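5. Setting up the bedroom sensor and the night schedule

This section covers the Tamaren bedroom sensor and the night schedule for the Pinevum room heater. Complete section 4 (wall mounting and power) before you start. You need the heater, the sensor, the two AAA cells supplied and the lock key from the accessory bag.

5.1 Choosing a place for the sensor

The heater follows the temperature at the sensor, so a poor location gives a poor result in the whole room.

1. Pick an inside wall the heater does not blow on directly.
2. Keep the sensor away from windows, outside doors, lamps and television sets.
3. Check that furniture doors and sliding panels can open fully without touching it.
4. Hold the sensor in place and press TEST. A steady green light means the signal is good. If the light blinks, move closer to the heater and try again.

Note: Do not put the sensor inside a closet or behind a curtain. It will read the air in that space only.
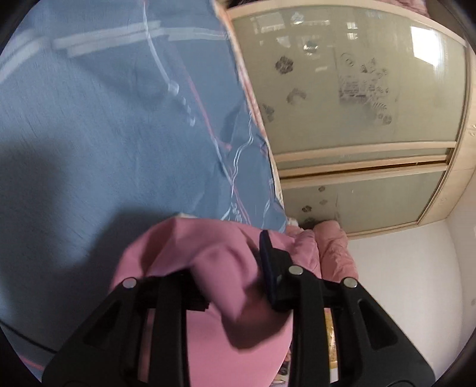
5.2 Pairing the sensor

1. Turn the heater on at the side switch.
2. Hold MODE on the heater until P appears on the display.
3. Slide the battery cover off the sensor and insert the cells, matching the + and - marks.
4. Press LINK on the sensor once. The P goes out when pairing is complete.
5. Replace the cover.

If the P is still showing after 2 minutes, remove the cells, turn the heater off and start again from step 1. Heaters made before 2024 show a dash in place of the P. The steps are the same.

5.3 Setting the night schedule

The heater leaves the factory set to 70 °F all day. The night schedule lowers the target in the evening and raises it again in the morning.

1. Press CLOCK and set the time with the arrow keys. Press CLOCK again to save.
2. Press NIGHT. The start time flashes. The default is 9 p.m.
3. Change the start time if needed and press NIGHT.
4. Set the night temperature and press NIGHT.
5. Set the morning end time and press NIGHT to finish. A moon symbol appears.

To skip the schedule for one night, hold NIGHT until the moon symbol flashes. To give Sunday its own end time, press DAY until SU appears, then repeat steps 2 to 5.

5.4 Clearances around the bed

CAUTION: Fire hazard. Keep bedding, clothing and curtains at least 3 feet from the front of the heater and clear of the air inlets on both sides.

CAUTION: Never dry clothes on the heater or drape anything over it. The cutoff will trip and the heater will stay off until it has cooled.

Measure from the edge of the bedding as it hangs, with the bed in its normal position. Check again if you change to a larger comforter.
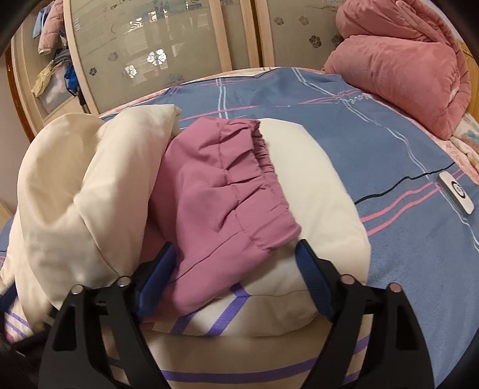
Clothing and bedding on a bed. Keep both clear of the heater.

5.5 If the cutoff trips

1. Turn the heater off at the side switch and unplug it.
2. Remove whatever is blocking the inlets or the front grille.
3. Wait until the case is cool to the touch.
4. Plug the heater in and turn it on. The clock and night schedule are kept in memory.

If the cutoff trips again with nothing near the heater, stop using it and contact your dealer. Have the serial number from the rating label ready.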